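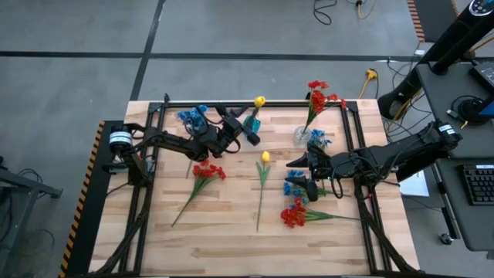

4. Caring for the tabletop

New tops need oil before regular use. Bestgate tops ship sanded and unfinished.

4.1 Wipe the wood with a dry cloth.
4.2 Pour a little mineral oil on a clean rag and rub it in along the strips.
4.3 Leave it for up to 29 minutes, then wipe off what remains.
4.4 Apply 2 more coats the same way. Do the end grain last — it takes the most oil.

Note: Re-oil when the surface looks pale or feels rough.

CAUTION: Oily rags can catch fire. Lay them flat outdoors to dry before throwing them away.

4.5 Check the leg bolts after the first week. Tighten by hand, then a quarter turn with the hex key.

Do not use bleach or steel wool. Vases and pots need a saucer or felt pad; standing water leaves dark rings. Light rings can be sanded out (see section 5).

Related
Replacing a leg bolt
Sanding out stains
Moving the table

We use cookies to remember your settings. Accept | Decline

© Bestgate, October 2023 | Contact | Back to top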